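Skisorard recipe text set, README

Last touched June 28, 2018. Catarina Peixoto keeps this file. Write to her first if something looks off, she answers faster than the list.

What's in it

3,272 home recipes, plain text, one per file. Typed up from handwritten cards and church cookbooks, plus whatever people mailed in after the Vogler newsletter went out. Mostly baking and soups. Smoothies and cold drinks got added last and are thin, only 81 of them. Fish is worse.

File layout

recipes/ has the texts
index.tsv has id, title, category, source, year if known
units.txt is the list of unit spellings we fold together
skipped.txt is ids pulled out, do not reuse those numbers

First line of a recipe is the title. Then a blank line, ingredients one per line, blank line, then the steps. Notes from the card go at the bottom after the word NOTE. Some cards had notes all the way around the margin, those are in whatever order the typist read them.

Quantities

Left as written. "A teacup of flour" stays a teacup of flour. If you need grams use the Numska converter, but check the butter, it reads "stick" as a cinnamon stick in a few of the older files. Known problem, not fixed. Fractions are typed 1/2 and not the single character. Oven temps are Fahrenheit unless the file says otherwise. "Moderate oven" stays as is too. 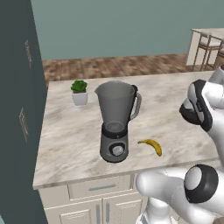 Categories

There are 16. One per recipe, picked by the typist, so banana bread is in "bread" in some files and "cake" in others. We talked about merging them and didnt. If you're training a classifier on this, look at those two together before you trust a score.

Duplicates

310 pairs marked as near copies in index.tsv, column dup. Marked, not removed. Small differences matter to some people (one egg or two, lard or shortening). Exact copies are gone. Titles repeat a lot, go by id.

Changes since Skevow

Skevow was the old name and the old zip. Ids did not change. Category names did, lower case now. Tabs instead of commas in the index, too many commas in titles. Family names taken out of the titles where the sender asked.

Not done

Spelling in the German cards. Serving sizes, half are missing. Canning recipes have NOT been checked for safety, some of the processing times are from old pamphlets, don't cook from them. Next pass is planned for September, mostly fish and the rest of the soup box.

Use

Free for teaching and research. Please keep the source column if you pass it on, people like seeing thier town in there. Corrections: send the id and the line, not the whole file.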